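Bench Notes: Teaching the Blue Arm Some Manners

12/11/22

I promised Jeptoo Kariuki I'd write up the planner news before I forgot what I changed, so bear with me! 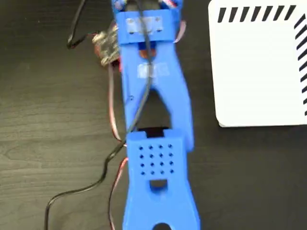

The old planner sent each joint a new target and hoped for the best, which gave us that horrible jerk at the start of every move. I've swapped it for one that ramps the speed up and down over 25 steps (thanks to Holger Lindqvist for the math, and for not laughing at my version). The joint limits live in one settings file now, too. They used to be scattered over 14 scripts, and one of those cheerfully believed the elbow could turn 360 degrees. Um, no.

Next up is the logger. I want it to keep the last 500 commands so we can replay a bad move slowly and see where the plan went silly. Idrisa Makokha has a half-finished one on the Brullbridge server and says we can have it if somebody fixes the timestamps. I've said yes, so that's my evenings gone. If you're running the old scripts, please pull the new branch before you send me any bug reports!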